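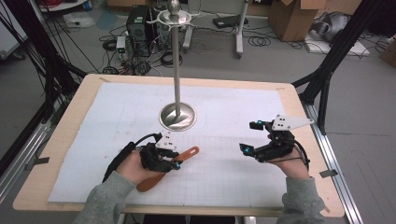
Does the policy still work if the tool is held at a different angle every time? A reader of the first Pilau release wrote to ask this, adding that most hand-worn gripper sets record the grasp and lose the tilt of the tool.

Pilau 2 – Hand-Worn Gripper Set for Two-Arm Tool Demonstrations
Drillport, updated April 16, 2018

The tilt is now recorded. Pilau 2 stores tool angle relative to the gripper fingers at each time step, and the training code supplied with the set uses it as an input. The operator wears one gripper on each hand and does the task directly – no arm is needed during recording.

Method
Kitchen tools such as a wooden spatula are placed on or taken from a hanging stand. One hand may hold the tool while the other stays open. Recordings are made over a gridded board so that the stand can be returned to a known position between takes. The policy is trained on the recordings alone and then run on a two-arm station without further tuning.

Result
The Flulombridge test set has 1,693 demonstrations from 8 operators. Policies trained with tool angle hung the spatula more often than policies trained without it. The gain was largest when the starting grasp was low on the handle. It was small for short tools, and we saw no gain for tools with a round grip and no flat end.

Known limits
Slip inside the fingers is estimated, not measured. Fast wrist turns reduce accuracy. Handovers between left and right are supported in recording but were left out of the November tests.

In the set
2 grippers, left and right
4 spare finger pads
Cables
Tang recording software, single-site license

Recordings from the first release can be loaded in Tang, but the tool angle field will be blank.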